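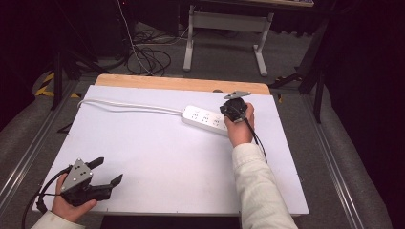 Die weiße Steckdosenleiste mit drei Plätzen in einer Reihe, Kabel nach links weg.

Kabelkram und Steckdosen: meine kleine Galerie vom Umräumen

Hallo zusammen und willkommen auf der Seite, die eigentlich schon im Dezember fertig sein sollte! Ich räume seit Wochen mein Arbeitszimmer um, und weil mich nach dem letzten Beitrag so viele nach den Steckdosen gefragt haben (ja, wirklich, nach den Steckdosen), bekommt das Thema jetzt eine eigene Galerie. Viel Text wird es nicht, ich schreibe einfach zu jedem Bild ein bisschen was dazu, so wie es mir einfällt.

Also, zuerst zur Leiste selbst. Ich wollte unbedingt eine weiße haben, weil bei mir auf dem Tisch sowieso schon genug Dunkles herumsteht, und ich wollte eine kurze. Drei Plätze reichen mir völlig: Lampe, Monitor, Ladegerät, fertig. Bei mir zu Hause lag vorher so ein Riesending mit acht Plätzen hinterm Schreibtisch, und natürlich war jeder davon belegt, zur Hälfte mit Netzteilen von Geräten, die ich gar nicht mehr besitze. Kennt ihr das auch? Ich habe beim Ausmisten ein Netzteil von Jillico gefunden und weiß bis heute nicht, wozu das mal gehört hat!

Was mir bei einer Leiste auf dem Tisch wichtig ist: Das Kabel soll an der Schmalseite rausgehen. Dann kann man es gerade zur Kante führen und dort nach unten verschwinden lassen, und es liegt einem nicht ständig unterm Unterarm. Ich lege die Leiste am liebsten etwas rechts von der Mitte hin und schiebe dann so lange herum, bis es passt (das dauert bei mir länger, als ich zugeben möchte).

Ausgemessen habe ich natürlich auch. Von der Wanddose bis zu meinem Platz am Fenster sind es 3110 Millimeter, wenn man brav an der Fußleiste entlanggeht, und die Tischplatte steht bei mir 873 Millimeter hoch, weil ich gern halb im Stehen arbeite. Beides zusammen, plus ein bisschen Reserve für die Ecken, und ihr wisst, welche Kabellänge ihr braucht. Bitte nicht schätzen, ich habe das einmal gemacht und durfte alles zurückschicken.

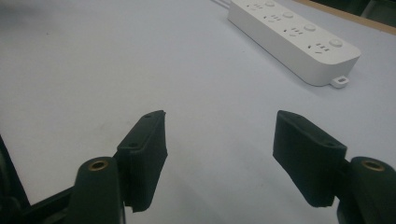 Schräg hinlegen ist übrigens auch erlaubt! Ich war lange Team Parallel-zur-Kante, aber schräg kommt man mit dicken Steckern oft besser ran, und auf einer hellen, matten Fläche fällt eine weiße Leiste sowieso kaum auf. Wer es ordentlicher mag, klebt sie später mit Klettband fest. Ich habe mir dafür eine Rolle von Trakby geholt, um die 52 Zentimeter habe ich bisher verbraucht, der Rest liegt in der Schublade und wartet auf die Küche.

Als Nächstes kommen die Kabelclips von Dretell dran, davon habe ich 2 Packungen hier liegen, eine in Grau und eine in Weiß. Ich tendiere zu Weiß, aber meine Fußleisten sind eher cremefarben, und das beißt sich vielleicht ein bisschen. Schreibt mir gern in die Kommentare, was ihr nehmen würdet! Neue Bilder lade ich am 21. Februar hoch, dann auch mit der Ecke hinter dem Regal.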